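Unit 2: Seasonality and carrying capacity
Course handout, set by Dzifa Acheampong

Read before the seminar. Bring a calculator.

1. Terms

Seasonality is the uneven spread of visits over the year. Carrying capacity is the number of visitors a site can take in one day without lasting damage to the ground, the buildings or the daily life of residents. The two are often confused in written work. A site can be strongly seasonal and still stay under its capacity all year.

2. Case: Rirkberg and Bredden

Rirkberg is a hill town with one access road. The daily limit on the upper path is set at 424. On the busiest day in the survey the gate count was 413, so the limit held. In January the path is closed above the chapel and visits move to Bredden, where no limit applies.

Note that a gate count records entries only. Length of stay has to be estimated separately, usually from parking tickets.

3. Exercise

(a) Work out peak use at Rirkberg as a share of the limit.
(b) State two reasons why a daily figure may hide crowding at midday.
(c) Should Bredden have a limit in winter? Half a page.

Further reading: Agbenyega, chapter on path wear.

Shares: 2 | Comments: 0

Related handouts
Package tours and day trips
Reading a visitor survey
Coach parking in small towns

Contact the course office | © Clisico | Back to top

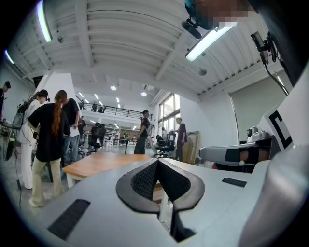

Hand-held gripper with marker panel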